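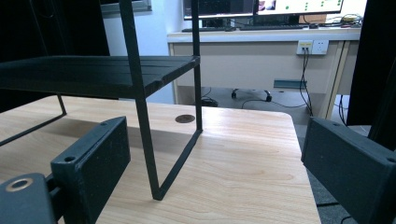 The technician who looks after the hand-held gripper at Vachon has had it since March, and she talks about it the way some people talk about an old car.

"I start with the pads," she told me, settling in with her coffee. "Dust gets on the faces, and then things slip, so I wipe them down and go over every screw. If one finger sits a hair crooked, you feel it in your wrist all afternoon – or I do, anyway!"

She checks the opening after every 100 grasps and writes it in a notebook, now on page 47. Fingertips get swapped in pairs.

"I changed just the one once, to save a part," she said, laughing. "I was up half the night redoing the alignment. I keep a spare pair in my drawer now."

June 2019

112 shares | 7 comments

Related
Keeping the Rulolent feeder clean
A morning with the Fament repair bench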